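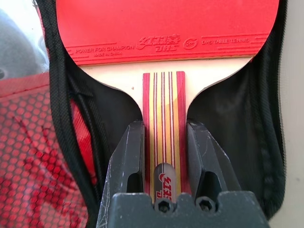 Haltholm Community Table Tennis: progress report to the Delorar Fund
August 4, 2024

Dear Raphaël,

We are a little past the halfway point of the grant and I'm so pleased with how it's going. When we wrote to you last fall we hoped the Kermani Street hall would be open two evenings a week by now. It's open five! The extra ones came from the school, which let us have the hall at the old rate once the floor was done.

Attendance
We've had 2694 visits since opening night, counted from the sign-in book (people who forget to sign are not in there, and plenty forget). The Tuesday beginners' session is the busy one. We had planned it for teenagers, but a lot of parents stayed to watch, then asked for a paddle, and now it's a proper mix of ages. Saeed Akbari has split the hall so the newest players get the quieter end by the stage.

Coaching
Zohreh Najafi finished her coaching course in the spring and has taken over the women's evening. It started with a handful of her neighbors and now draws over 15 most weeks. She would like to run a short summer block next year, mornings only, before the hall gets too warm. Two of her players have entered the county doubles and we are all going along to shout for them.

Money
Spending is close to plan. The floor came in under the quote, and we moved what was left to lighting, which you approved by email. The new lights are wonderful — you can follow a fast serve at the far tables now, and the buzzing is gone. Travel is the one line that's over, because the bus to the Savberg tournament cost more than we'd been told. Gholamreza Ebrahimi is sending the receipts separately.

Still to do
The storage closet needs shelves and a door that locks. The ramp at the side entrance is waiting on the city, and Tyson MacLeod calls them most Mondays. We'd also like to start the league in October with 13 teams. Eleven have signed up so far and I have good hopes for the bakery and the bus depot.

One request: could we move the last payment forward by a month? The league tables have to be ordered before the season starts and the supplier wants half up front.

Please come and visit any evening. Bring shoes with light soles.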